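Home | Talks | Student Projects | Workshop | Links

Filed under: Robotics club, Simulation

SPEAKER NOTES: Trekora, a simulated tidying task

Slide 1. Title. Give the name of the project and of the club (Nitau Robotics, Predville). Say that everything shown was done in simulation. Keep this under a minute.

Slide 2. The brief. Teams get one arm, one room and a set of loose objects. The arm must pick a named object and put it in a named place without touching anything else. Each attempt is limited to 40 seconds of simulated time. Scoring is pass or fail. Part marks were dropped after the first term, as teams tuned for them and stopped finishing the task.

Slide 3. Room choice. Students proposed kitchen, desk and bathroom. The bathroom gave the most trouble in planning: surfaces at different heights, curved edges, walls close behind. Mention that the tank lid and the seat lid are treated as two separate support surfaces in the task file. Objects are placed on either one by a random seed.

Slide 4. Start pose. Pause here. Gripper pointing straight down, fingers slightly apart, just over the closed seat lid and to the right of the striped box and the brown cylinder. Point out how little height there is between fingertips and lid. The first planner treated the lid as flat and lost clearance near the rim. 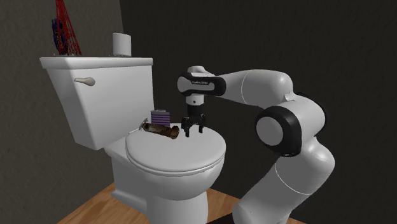

Agarwal objected at the rehearsal that a start pose this low flatters the planner, and that a fair test would begin with the arm folded back and make it find its own way in. Answer on the slide if it comes up again: we ran both. Folded start, 17 passes in 44 attempts. Low start was scored separately and must not be added to that figure.

Slide 5. Grasping. A cylinder lying on its side can be gripped across its width only. The box allows two approaches, so students tend to test on the box and report early success. Ask for cylinder results first. Friction values are in the shared settings file; teams may read them but not change them.

Slide 6. Faults seen.
- Wrist turns the long way round and runs out of time.
- Fingers close before the arm has settled.
- Object released too high, rolls off the lid.
- Collision check left off after debugging (three teams).

Slide 7. Marking. Each team submits 10 seeds of its own and is run on 10 it has not seen. Logs must be complete. A missing log counts as a fail.

Slide 8. Next term. Same arm, same room, new placement rules. Task files go up in February. Leave this slide on screen for questions.

Contact the club | Copyright Nitau Robotics | Back to top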